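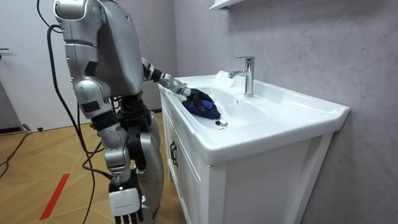 Petrică Onu asked at handover why the wiping arm was still being re-zeroed by hand when Prodari has a script for it. Fair question. The script assumes the wrist is cold and unloaded, and by mid-morning it never is. Until Valentin fixes that, keep doing it by hand.

September, sink station, started 8:40

Wrist offset on the wiping arm had drifted again. Encoder read 1461 at the home mark, should be 1304. Loosened the clamp, reseated, read 1304 three times running. Clamp screws back in with thread lock.

Finger tendons on the black gripper: two slack on the outer side. Took up half a turn each. Grip current limit was left at 175 by somebody, put back to the old value and wrote it on the door sheet.

Ran 32 wipe strokes in the basin with the blue cloth. Contact force fine on the near wall, a bit high coming up to the drain. I think the path file still has the old basin height in it — Stela to check against the Retine drawing.

Cable: went over the jacket from the top of the loop down to the floor. Slight scuff at the hip, no copper. Taped it for now. New sleeve is on order from Maldonado.

Not done: the other hand. Lenuța wants the thumb joint looked at before it gets used for the faucet lever. Needs the small hex set, which is over in bay two.

Stopped 11:15, arm parked, brakes on.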